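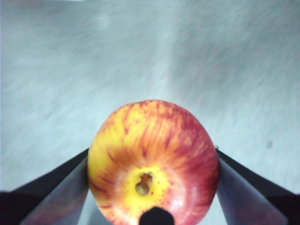

6. Open-Day Demonstration: Fruit and Oven

This section covers set-up of the Kozan arm for the visitor demonstration at the Prerkik site. Revised Jul 31, 2021. The oven is used as a fixture only. Do not heat it at any point while visitors are in the room.

6.1 Preparing the station

1. Place the toaster oven against the wall and confirm that it is unplugged.
2. Clear the surface in front of the door.
3. Load program 883 from the Sunance controller.
4. Set arm speed to 30 percent.

CAUTION: Keep visitors behind the floor line whenever arm power is on. The operator stays within reach of the stop button.

6.2 Placing the bowl

1. Lower the oven door all the way.
2. Start the placing step. The arm carries the bowl, with the fruit in it, in over the wire rack.
3. Watch the clearance between the crossbar and the top of the oven. If it closes, press stop and re-teach the approach point.
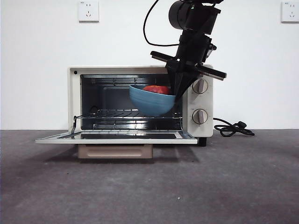 Figure 6-1. Blue bowl held over the wire rack, door down.

Note: A slight tilt of the bowl is acceptable if the fruit stays inside the rim.

6.3 Returning to standby

1. Back the gripper out in a straight line before any turn.
2. Close the oven door.
3. Move the arm to standby, in front of the oven and clear of the door. 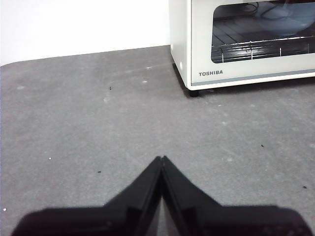

Hold at standby for at least 7 seconds before starting the next cycle. The controller rejects an earlier start and logs a timing fault. Clear the fault from the main menu; a restart is not required.

6.4 Checks between groups

1. Inspect the gripper fingers for juice or skin residue. Wipe with a damp cloth.
2. Replace any bruised fruit. 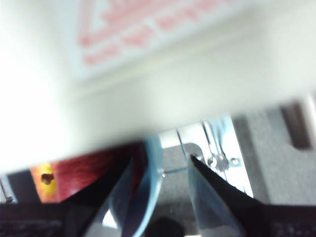 3. Run 2 cycles with no visitors present.
4. Enter the result in the Istanar log sheet.

If either cycle fails, repeat 6.1 from step 3.

Related sections
Kozan arm: daily start-up
Sunance controller: fault codes
Visitor floor plan, October
Istanar log sheet: blank copy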